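My Journal > Home and Garden > 2026

We use cookies to remember your settings and to count visits. Accept / Manage

12 April 2026

Rain all day, so no garden, and I spent most of it in my robe with the laptop on my knees when I should have been doing the dishes. I mention the dishes because they ended up being the whole subject of the day. There were two pans soaking from last night, a counter covered in crumbs and mail, and a dishwasher full of clean stuff that somebody (me) needed to put away. And what did I do? I read about robots that might do it for me! For three hours!

It started with the Okthorpe newsletter. I signed up for it last July, when I was all fired up about the robot vacuum, and I've let most of them pile up unread. This one had a long piece asking whether a machine can do a household chore yet, a real one, start to finish, with no person hovering. The people behind it have a project called Belludau, and they've built a kitchen counter in simulation so an arm can practice on it over and over without anybody having to sweep up. I love that idea. I would like a simulated version of my own kitchen where I can drop things and then just press reset.

I saved a couple of the pictures because I know I'll want to look back on this in five years and either laugh at how early it was or laugh at how excited I got. 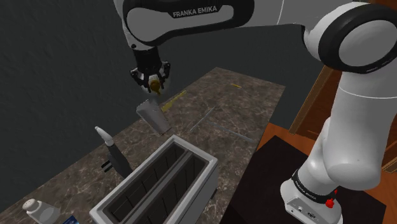
The Belludau counter, toaster and all.

What gets me is how much it looks like the end of my own counter on a bad day. Toaster, cord lying there, salt shaker, thin little odds and ends all over the back that nobody has claimed. Whoever set it up has either been to my house or has one just like it. I had pictured a practice kitchen as one clean cube on a white table, and I was so pleased to see some clutter.

The arm itself is a lot bigger than I'd imagined, next to that toaster. It's a Franka Emika (it says so right on it, twice). I tried to picture one bolted down beside my sink and I think I'd have to give up the drying rack and probably the bread box, and I would be ducking under it every time I wanted coffee. That's a thing the article didn't go into at all and I wish it had. My kitchen is narrow. Two people can't pass each other in it without one of them holding their breath. So even if the arm could do every single thing I hate, where does it go? Do I cook in the hallway?

Anyway, the article. The writer kept score on small jobs, the pick-this-up-and-put-it-there kind, and said a small job tried 100 times tells you much more than one nice video. I agree with that so much! I've been fooled by videos before. My vacuum had a gorgeous video. In the video it glides around a sunny apartment with one rug. In my house it eats the fringe on the hall runner, backs up, thinks, and eats it again. I named it Samuel when I got it, which was a mistake, because now when it gets stuck under the radiator I feel guilty leaving it there. Samuel has been under the radiator since lunch, by the way. I can hear him from here.

So I made a list on the back of the water bill, just for myself, of what I'd want done and whether I think a machine could do it now. Copying it out so I don't lose it:

Floors - yes, sort of, with a human on fringe duty.
Dishes - the dishwasher is a robot if you squint, and a very good one. Loading it is the chore. Unloading it is the other chore.
Laundry - the washing and drying are done, bless them. Folding, no. I can barely fold a fitted sheet and I've had decades.
Wiping the counter - you'd think this would be easy, but half of wiping a counter is lifting up everything that's on it.
Putting things away - this is the big one, and I wouldn't trust anything with it yet.

I looked at that list for a while and the last line bothered me most. Putting away is most of what I do in this house. I pick up a thing, I know what it is, I know where it lives, and I put it there, and I'm thinking about dinner the whole time. When I unloaded the dishwasher (yes, I did finally get up and do it, around four) I tried to notice what my hands were up to, and it was ridiculous. I had three forks in one hand and opened the drawer with my hip. I turned a mug over without looking because I could feel a bit of water in the bottom. I nudged the tall glasses along with my knuckles to make room for one more. Try writing that down as instructions! I got as far as "take the mug" and then I was stuck on how hard to hold it.
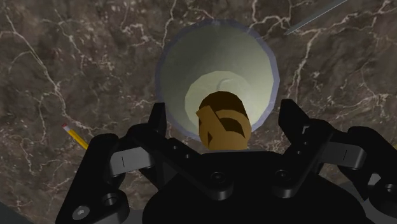 Getting the fingers on either side of something is the part I never gave a thought to before today. With me it's over before I've noticed. For a machine, everything seems to ride on it: come in a little crooked and the thing rolls, or tips, or shoots off behind the bread box. And then you've got to let go in the right place too. I've seen my nephew at two years old work on exactly that, with a block and a bowl, his tongue sticking out, for most of an afternoon. He got there. It took him a lot of tries and a lot of floor.

There was a bit near the end about shop work, which made me think of my old job at Rernard. I packed orders there for 2 years, and I remember the managers bringing in a machine that taped boxes shut. We were all sure we'd be out the door by fall. What happened was that it taped boxes shut, very neatly, as long as you gave it one size of box. Anything odd came back to us, and there was a LOT of odd. My best ever month was 1,706 orders, and I'd bet most of those had at least one item the machine would've hated - a floppy bag, a lamp shade, a bundle of garden canes. I was proud of that number and I still am. I wrote it inside my locker door.

But I don't want to be a grump about it. The tape machine was great! My wrists thanked it. I'd have fought anybody who tried to take it away. I think that's probably how this will go at home too, one dull little job at a time, and we'll stop calling each one a robot as soon as it works. My grandmother would have looked at my washing machine and wondered what on earth I did with my time. (Read newsletters in my robe, Grandma.)

So, can they do the chores yet? My answer tonight, for the record: a few of them, if you clear the floor first and keep an eye out. The picking up and putting away, no, not in a kitchen like mine, where the salt is never in the same place two days running. I'd pay good money for it, though. I'd even pay some 100 dollars a month if it did the pans as well, and I am cheap, so that tells you how I feel about pans.

Which reminds me, the pans. I did one. The other has something welded to the bottom that used to be rice, and I've given it fresh hot water and dish soap and another night to think about its choices.

Tomorrow: call about the gutter, return the library books, buy salt and the good sponges. Also move the hall runner before I set the vacuum going again. I just went and got him out from under the radiator and he was at four percent with a sock in his brush.

Recent entries
The gutter is leaking again
Seed potatoes, and where I put them
What I paid for the vacuum and what I think now
Cleaning out the hall closet, part two
Soup that didn't work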